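Search this site
Enter keywords Go

About Surnstead

Surnstead refurbishes desktop computers for schools and small offices. Kornél Bodnár set up the Clelitz workshop, which has 26 benches and last year returned 2,598 machines to use. 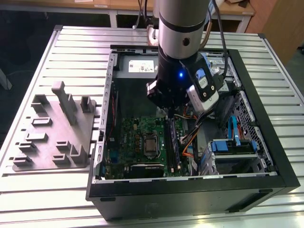 Memory is checked before any other part is ordered. Towers are opened on their side on slatted aluminum benches, so the RAM slot, processor and graphics card can be reached from above with the power cables left draped across the case. Drives held in blue plastic brackets are logged by bay. Each unit is then tested for 54 hours.

Comments (2)

Andor Dudás
Do you take towers without a power supply?

csonka_879
Bought two for our office in April. One fan is loud, otherwise fine.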